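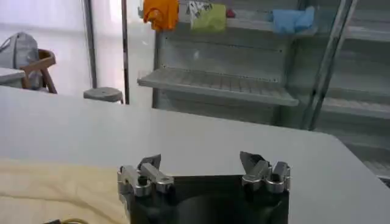

College Basketball | Women's | Team News

TERWOOD WOMEN'S BASKETBALL TO OPEN HOME SEASON WITH BLOOD DRIVE AND MARROW REGISTRY NIGHT

The Terwood College women's basketball team will open its home schedule in November against Lawal State, and fans who come early can give blood or join the marrow donor registry before tip-off. Game time is 7 p.m. at Dastico Arena.

Donor stations will be set up in the practice gym next to the main court. Doors to the practice gym open at noon and the last appointment begins at 5:30 p.m. Anyone who donates or signs up for the registry will get a free general admission ticket to that night's game. Tickets can be picked up at the table by the north doors and are good for one seat.

Terwood finished last season one win short of the conference tournament. The team dropped its final home game to Lawal State in overtime in front of 2,679 fans, the largest crowd for a women's game since the arena opened. Most of the rotation from that night is back, including both starting guards. The Lady Herons lost two forwards to graduation and will use a smaller lineup early in the season.

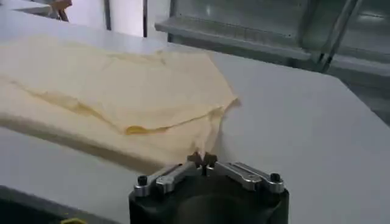 Players will work shifts at the check-in desk during the afternoon, ending in time for the pregame meal. They will also hand out juice and snacks. The coaching staff asked for the event to be held on a game day so that students who live on campus and families who drive in could both take part.

Search this site Go

This is the second year the athletic department has held a donor event. The first took place in May, after the season was over, and 718 people came through between blood donation and registry sign-up. The department expects the move to a game day to bring in more people from outside the college.

Appointments are suggested for blood donation. Walk-ins will be taken as space allows. Joining the registry takes a short form and a cheek swab, and no appointment is needed. Donors should bring a photo ID, eat a normal meal beforehand and drink plenty of water. Students under 18 need a signed form from a parent or guardian — forms are at the ticket office and at the front desk of the student center. 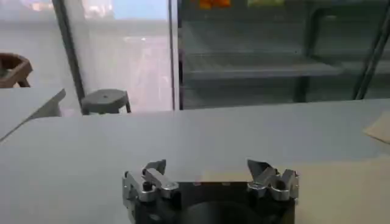

The Terwood donor drive opens at noon on game day.

Parking in the Gununer Street lot will be free from noon until the end of the game. Shuttle buses will run from the student center to the arena every 30 minutes, with the last bus back leaving after the final buzzer. The lot on the south side of the arena is reserved for season ticket holders and team buses.

Season tickets for the women's team remain on sale. Single-game tickets for conference play go on sale later in the fall. Current Terwood students are admitted free to all regular season home games with a college ID.

Fans who cannot attend can listen to the game on the campus radio station. The pregame show begins at 6:45 p.m.

Media members who want to cover the donor event or the game should contact the Terwood athletic communications office for credentials. Players and coaches will be available to reporters on the court after the game — no interviews will be given during the afternoon shifts.

Shares 30 | Comments 7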